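Is it worth following a non-league side home and away on a budget?

Last updated: October

Asked by terracetea

Hello all, I hope this is the right corner of the site for it. I moved to Ombridge over the summer for work, and having no family nearby I wandered down to the football one afternoon mostly to get out of the flat. Well, I've been to every home game since and I'm hooked. The people on the far terrace have been lovely to me, somebody lent me a scarf, and the pies are better than they have any right to be.

Now I'm wondering about going to the away games too. I don't drive. The supporters' coach seems to fill up quickly and I don't want to take a seat from one of the old hands. Is it realistic by train and bus, and what should I expect to spend over the rest of the season? I've also never sat or stood with away fans anywhere, so if there are manners to it I'd be glad to know before I make a fool of myself.

Attendance at the last home match was 1,215, if that helps anyone judge the size of club we're talking about.

milkfloat_dave

Just get on the coach, they're always glad of new faces. Trains are hopeless for evening games. You'll be stood on a platform at eleven at night wondering where it all went wrong. Also take a flask.

northbankknitter

Welcome to it, and what a nice thing to read! I've followed a club two divisions below yours for longer than I care to add up, nearly always without a car, so perhaps I can be a bit more use than the flask (though do take the flask, he's right about that).

First, the coach. Please don't feel you'd be taking anybody's seat. The old hands book theirs weeks ahead, and an empty row costs the supporters' club money. Ring or email early in the week and ask to go on the waiting list if it's full. People drop out with colds and christenings all the time, and I've hardly ever been left behind.

Second, what it costs. I kept a notebook one year and my away travel, tickets and food came to up to £200 a month when the long trips bunched together, and a good deal less when they didn't. What I do now is sit down when the fixtures come out and sort them into three piles: the ones I can get home from by train, the ones that need the coach, and the ones I'll listen to on the radio with a clear conscience. 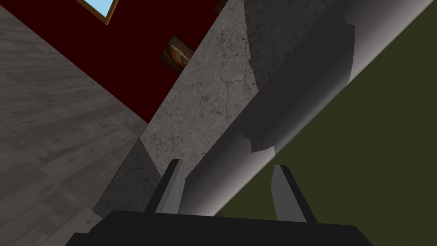
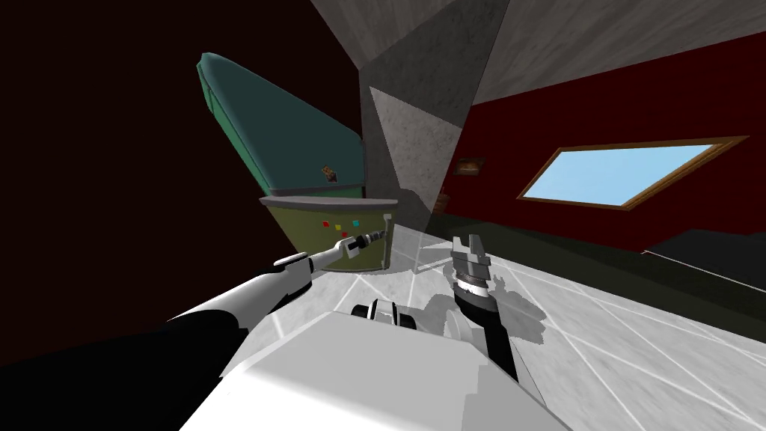 Picking your away days

Afternoon kick-offs are your friend. You can be there for lunch, have a walk round the town and be home for a late tea. For evening games look up the last train before you look up anything else, and then assume the match will finish ten minutes later than you think. I once left a cup tie at Garkska with the score at 2-2 to catch the last bus and missed both of the goals in extra time. I'm still cross about it.

Do look at whether the match is all-ticket as well. Most grounds at this level let you pay at the gate, but a derby or a cup run changes that. We went to Kaufmann Park for a third-round qualifier with 2,640 in, which for them was enormous, and there were people turned away who'd come a very long way.

As for manners, there's very little to it. Say hello, stand where you like unless the stewards have split the crowd, and don't block the view of anybody small or anybody sitting. Buy a programme and a raffle ticket if you can run to it, as those pounds matter to the home club. And if your lot win, be nice about it in the clubhouse afterwards. You'll be back there next year.

offside_again

Agree with most of the above, but I'd say do one away game by yourself on the train before you commit to anything. My first was at Clirkix Road, we lost 4-0 in sideways rain, and I knew by half-time I'd be going to the next one. If you come home miserable then stick to home games, there's no shame in it. Check whether the club does a discount for new members too, mine knocked a bit off the coach fare and I didn't find out until February.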